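Black marble-look round table: keep it, or does it show everything?

Forum: Home & Interiors > Furniture > Tables
Page 1 of 1

dunmore_k
Posted 9:14 am
We are replacing the kitchen table after 16 years. The old one is oak with a leaf we never use. The room is small and a round one would let us get past to the back door. My wife likes the glossy black tops with white veining. I like the look too but I have my doubts about living with one. We have two kids and a dog and we eat every meal at this table.
The one we saw is the Turunen from Mastus. Budget is 500 including delivery. Does anyone have a glossy black top in a kitchen, and would you buy it again?

papercut
Posted 9:40 am
Had one for three years. Would not buy again. Every fingerprint shows, and dust shows an hour after you wipe it. If there is a window near the table you see the smears from across the room. We sold it and bought a matte gray one.

Lappalainen
Posted 10:02 am
Disagree with the above. It depends on how you clean it. If you use spray polish you will get smears for the rest of your life. Damp microfiber cloth, then a dry one. No product. Takes a minute after dinner.
The veining does help. A plain black top is much worse. With white lines running across it the eye doesn't go to crumbs as much.

papercut
Posted 10:11 am
A minute after every meal, three times a day, with two kids. That was my point.

Lappalainen
Posted 10:15 am
You would wipe an oak table after every meal too.

tess_in_the_valley
Posted 11:27 am
Find out what the top is made of before anything else. "Marble look" can be printed glass, sintered stone, or a printed film over board. They all look alike in a showroom. Glass is cold and loud when you put plates down. Film will scratch, and if water gets in at the edge it swells. Real marble etches if you spill lemon juice or vinegar. The stone type is the one I would pay for, but it is heavy, so check the base.
For comparison, here's a black one with the white veins, from above. Pale floor.

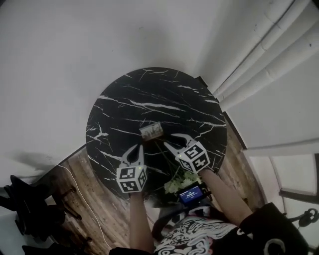
Black round top, white veining

The veins mostly go on the diagonal, so think about which way you turn it. I'd run them toward the door you come in by.

dunmore_k
Posted 12:05 pm
Thanks, that is close to what we saw. The tag on the Turunen only says "composite." The salesman didn't know. How did you find out with yours?

tess_in_the_valley
Posted 12:31 pm
Mine is a Flodov and it was in the care sheet. Ask Mastus to email you the care sheet for the Turunen. If it says no hot pans and no standing water, assume film over board.

Kalevi Lappalainen's name is not on the deed
Posted 1:18 pm
Off topic but did anyone's Prulivport order arrive? I paid for four chairs in July.

Moderator
Posted 1:25 pm
Please use the delivery thread for that. And the user name needs changing, no real names of other members.

oldmill
Posted 2:50 pm
Nobody has mentioned size. If you have four people, measure for 42 inches across at least. Stores push the 36 for small kitchens and you can't get four dinner plates and a serving dish on it. Cut a circle out of cardboard and leave it on your current table for a couple of days.
Also look at where the legs land. A center pedestal is better for chairs but a cheap one will rock when a kid leans on the edge. Press down hard on the rim in the store.

papercut
Posted 3:06 pm
Agree on the pedestal. Ours rocked from the first week, and tightening the bolts only fixed it for a month or so.

dunmore_k
Posted 7:48 pm
Mastus wrote back. The care sheet says use trivets and wipe up liquids right away. So film over board, I guess. It was 500 and they offered to drop it to 300 for the floor model, which has a chip on the underside.

Lappalainen
Posted 8:10 pm
At 300 I would take it. Put placemats down and it will last until the kids are older.

tess_in_the_valley
Posted 8:22 pm
I wouldn't. A chip on the underside is where the water gets in. Ask them for a picture of it first.

dunmore_k
Posted 8:37 pm
Will ask for the picture. My wife has already cut out the cardboard circle. 42 fits, but only if the trash can moves.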